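Elska Bench Kit for PC Disassembly - Club and Classroom Edition

Part no. 3532

We use cookies to remember your cart and to count visits. Accept all / Manage settings

The Elska bench kit is a fixture plate, software and task package for student teams working on robotic disassembly and reassembly of desktop computers. It is sold to schools, robotics clubs and teams preparing for the Plurkari teardown event. The robot arm, gripper and camera are not part of the kit. Neither is the computer.

What the kit contains

- One fixture plate, gray, 3D-printed, with raised posts and slots
- Four clamp feet with T-nuts for slotted aluminum tables
- One printed calibration sheet, matte
- Task cards in two levels (single part, full sequence)
- License for the Skornero teaching software, one bench, no expiration date
- Spare slot inserts, two widths

Fixture plate

The plate holds small parts at a known position and angle so that a program can pick them up without searching. The slots take circuit boards standing on their long edge. Fit is deliberately a little loose at the top and tightens toward the bottom, which allows for small errors in the approach. If boards tilt in the slot, change to the narrow insert.

Print files are included with the license and may be modified for use within the club. Teams that change the slot layout must also edit the layout file in Skornero, or the pick positions will be wrong. The plate should be clamped before calibration. Moving it afterward means running calibration again - this takes less time than finding out where a program went off.

Software

Skornero runs on a regular laptop and connects to the arm controller over a wired network. Students build programs from blocks or write them in Python. Every run is logged with joint positions, gripper state and wrist camera stills, if a camera is connected. Logs are stored on the laptop only. The log folder holds 3000 runs before the oldest are overwritten, and runs marked "keep" are left alone.

Speed is limited to 300 mm/s in student mode. The instructor password lifts the limit. Force limits are set separately and cannot be turned off in either mode.

Choosing a computer

Use a full-size desktop tower with a removable side panel. Unplug it, remove the panel and lay the case on its side with the opening up. Retired office machines work well, and most clubs get theirs from a school or a local business.

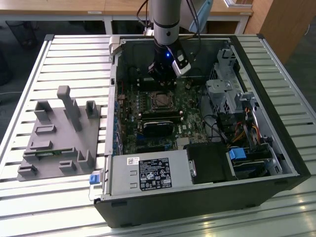
Start with memory modules or an expansion card. Both come out in a straight line once the latch is released, and both can be put back in the same way. Drives held by a plastic release tab are rated as level two on the task cards. Cables are level three, and first-year teams usually move them aside by hand before the run. The power supply stays closed and stays in the case for all tasks. No card calls for opening it.

Before lowering the gripper into a case, set the clearance height in Skornero to the tallest part inside, normally the drive cage or the power supply. The default value is for an empty table and is too low for a tower.

Competition use

The plate and standard inserts meet the Plurkari bench rules for the January round. Modified plates have to be submitted for checking along with the layout file. Teams may bring their own inserts, but not their own clamp feet.

Price and ordering

Kit, complete: $377
Replacement plate, inserts and clamp feet are listed under spare parts.

Schools can order by invoice. Orders in the United States ship from the Kongkaew warehouse, normally within a week. Plates that arrive warped or cracked are replaced without return shipping - send a photo of the plate on a flat surface along with the order number.

Page updated 25 Jul 2026

Get the Elska newsletter: new task cards, software releases and event dates. Enter your email address to sign up. Unsubscribe at any time.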